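Vedska Shared Workshop - Evening Course in Small Automation
Handout 6: Building and tuning a two-finger hand-held gripper
Revised Saturday, December 3, 2022

Read before the session. Bring your printed parts, your notebook and the bearing kit from Handout 5. Anyone still missing the long dowel pins should take them from the drawer marked Stekgate, not from the lathe bench.

6.1 Scope

The gripper in this course has two flexible fingers, a trigger linkage and a body that carries the sensing hardware. It is moved by hand. There is no arm and no drive motor at this stage, so the quality of the grasp depends on three things only: finger stiffness, finger alignment and friction in the linkage. Control electronics are covered in Handout 8.

The reference design is the Jusis body, version 11. Earlier bodies have a narrower slot in the side frame and do not accept the current slider. If you printed from the August files, check the slot before you assemble anything.

6.2 Finger stiffness

A finger with cut-outs bends inward along its length when loaded at the pad. A solid finger of the same outer shape bends mostly at the root and touches the object at the tip alone. For rigid parts this matters little. For cloth it matters a great deal: a tip-only contact holds a single fold and lets the rest rotate out of the grasp.

Stiffness is set by wall thickness, the number of ribs and the material. Change one of these at a time. The flexible filament on the shelf (Čierny, yellow label) prints softer at the start of a spool than the data sheet suggests, and the shop printer under-extrudes slightly on thin walls. Weigh each finger after printing. The two fingers of a pair should agree within one gram. If they don't, print both again from the same spool.

6.3 Alignment

Close the gripper slowly on a strip of plain paper. The pads should meet along their full width. Common faults:

Pads meet at one corner. The slider is tilted. Loosen both rail screws, close the gripper by hand, tighten while closed.

Pads meet at the tips and stay open at the root. Usually acceptable. Up to two millimeters of root gap will close under load.

One finger arrives first. The linkage arms are of unequal length, or one pin is seated short. Take it apart; do not file the pad.

6.4 Working with cloth
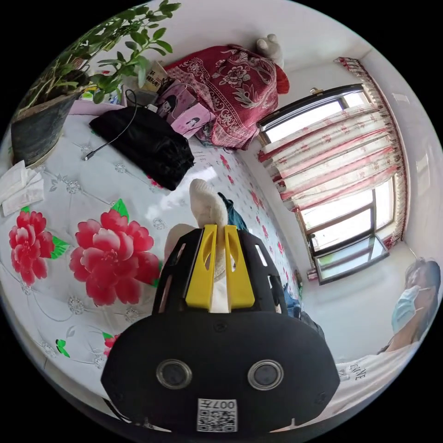

Knitted items are the standard test load from here on. They compress, they stretch, and they change shape when lifted, so a weak pinch shows up quickly. Approach from above with the fingers open to roughly 39 millimeters, press lightly into the material, then close. Pressing too hard flattens the item against the surface below and leaves less to pinch. On a soft surface such as a mattress the fingers also sink in, and the trigger feels heavier than it does on the bench. Do not compare trigger force between the two.

Repeat each grasp 14 times per item with no adjustment in between. Record a grasp as held if the item stays in the fingers through a lift, a quarter turn of the wrist and a five-second pause. Anything else is a drop. Slipping without falling is still recorded as held, with an S in the margin.

Last term's combined log has 302 grasps on cloth. Most of the drops were with the oldest pads, which had gone shiny. Scuff the pads with fine sandpaper across the width, never lengthwise, and wipe off the dust.

6.5 Linkage friction

Hold the body upright, open the fingers fully and release the trigger. The return spring should bring it back without a stop. A stop near the end of travel is almost always a printed burr in the slot - run a flat needle file along it once and try again. Dry lubricant only. Oil reaches the pads sooner or later.

Wear eye protection when fitting the spring.

6.6 To hand in

One table of grasps for three cloth items of different thickness. Finger weights for the pair used. A sketch of the pad contact line from the paper test, with the gap at the root marked in millimeters. If you changed a finger between items, start a new table.

Rail screws for version 11 are M3 by 10. The parts list in Handout 5 says M3 by 8, which will hold for a few sessions and then strip.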